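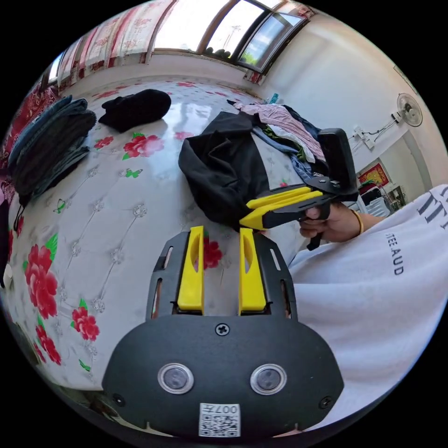
Guimarães wants the dark items handled first, on the grounds that black cloth shows every fold error and the rest of the pile can wait. Fine by me for this round, but I would like it written down as a choice and not a rule.

Filed under: Workbench Notes / Textiles / Folding
June, 2:10 p.m. - posted by the bench

Sorting and folding on the bed, mixed clothing. Black garment, pale pink garment, something green with a pattern, denim, white cloth between, more dark cloth at the edges. Bed covering is the white glossy one with the floral print.

Surface. The covering is the main variable. On a glossy cover a garment tends to travel when it is pulled from one side, so a one-sided pull straightens the near half and drags the far half along with it. Pulling from two opposite points works better. If only one point is available, pull short, set down, move the grip, pull again. Long pulls are what produce the diagonal crease that then has to be worked out by hand.

The print does not help either. Pale garments lose their outline against white, and a printed flower next to a hem reads as part of the hem if you are going quickly. Dark garments have no such problem, which is the real argument for taking them first. Alcides's argument about fold errors is also correct but applies later, at the stacking stage.

Opening a bunched garment. Procedure as agreed:

Find an edge before lifting anything. A hem or a cuff is best. A fold in the middle of the fabric looks like an edge and is the usual mistake.
Draw the edge outward, low, close to the bed.
Flatten toward the edge, never toward the center.
Check sleeves. A sleeve trapped underneath gives a lump that cannot be pressed out from above.
Fold only when the outline is complete.

Creases left in the upper half before the first fold are still there at the end, doubled. Stop and redo.

The pile. Do not pull from the bottom. Denim is heavy enough to bring the layers above it along, and white cloth caught between layers gets stretched out to a rope. Take the top piece, clear it fully to the side, then the next. Light knits on top of denim come away clean. Denim on top of light knits has to be lifted, not slid.

Keep 400 mm clear between the pile and the folding area. With less than that, the opened garment ends up lying on the loose ones and picks up a sleeve or a waistband from below. Had this on the last set and did not notice until the stack leaned.

Fold pattern. Thirds lengthwise, then in half, 2 folds for small tops. Denim in half along the legs, then 3 crosswise. Patterned pieces get folded face out so that the stack can be read from the side. Guo folding board was tried for the tops and gives a good width, but on this covering the board slides as well, so it stays on the shelf until we have a matte sheet underneath.

Labels for the finished stacks go in the Filen sheet, one row per garment, color and type only. "Misc. dark" is not a type.

Open points
- Matte sheet for the bed, plain, mid-gray if there is one.
- Decide whether patterned counts as light or dark. Green one currently unassigned.
- Write up the dark-first order as provisional and send to Alcides Guimarães for a yes or no.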